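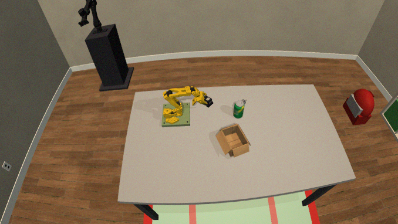

Bonda Bench: simulation scene for the shared workshop arm

Scene files and recorded runs for a pick-and-place task: a green can goes into an open cardboard box. Built by Paavo Ojala and Nelli Lahtinen to test motion plans before running them on the workshop arm.

Contents

scene/ — room, table, arm and props
runs/ — 1,000 recorded runs, one folder each
tools/ — replay and export scripts

Scene

The active arm is the yellow one on the green base plate. The can starts upright to the right of the gripper. The box has no top flaps and is set at an angle to the table edges. The dark arm on the black pedestal at the back wall is static and has no controller attached. The red device on the right is also static.

Randomized per run: can position, box position, box rotation. Lighting is fixed.

Run format

joints.csv — joint angles and gripper command, one row per step
poses.csv — can and box poses in the table frame
result.txt — success or fail

Angles are in radians, lengths in meters. A run ends after 2,000 steps or when the can comes to rest in the box.

Known issues

Contact between the can and the box walls is too stiff. In 14 runs the can bounces out after release; these are marked fail.

Replay at more than five times normal speed drops steps.

Maintainer: Paavo Ojala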